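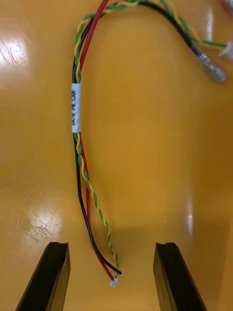

From: Kadri Navickas
To: Festgate league stats list
Date: 10/11/26
Subject: Re: Set-piece coding, Bruvine v Drilaria

Dace Kazlauskienė wrote:
> I have 18 corners for the match and the sheet has 17. The second
> half short corner on the left is missing. Also, are we coding
> a recycled ball as the same phase or a new one? Sauerland coded
> theirs as new all through June and it makes their zonal marking
> look far better than it is.

The missing corner is row 467. It was entered as a throw-in. I have changed it and rerun the totals.

On phases: same phase until the defending side has controlled possession or the ball crosses the halfway line. A blocked cross that goes back to the taker is still the same corner. Sauerland's file predates that rule and needs recoding before anyone compares clean-sheet rates. There are over 135 events to check, mostly second balls at the near post. 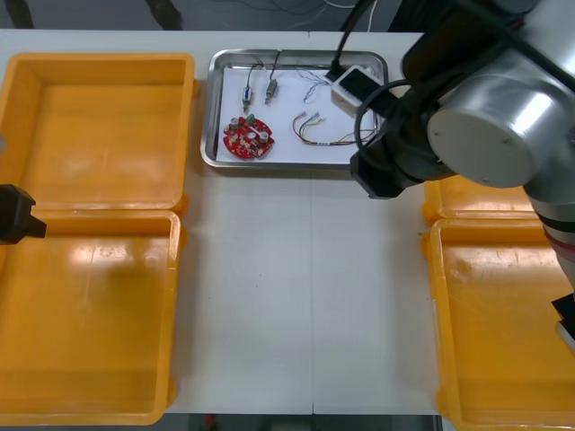
Marking assignments are a separate problem. The current form allows zonal or man, and Bruvine play neither — they hold four in the six-yard box and send three to track runners. Forcing that into one column loses the part a coach would ask for. I would sort defenders the way parts get sorted on a bench, with separate bins on the left and right of the table and one tray at the top for whatever is still unassigned. So: near zone, far zone, tracker, unassigned. The goalkeeper stays out of it.

Drilaria's goal in the first half then codes as tracker beaten, first contact, same phase. Under the old form it went down as a zonal failure, and I don't think the video supports that.

Revised sheet is version 2617. Please don't edit older copies.

Kadri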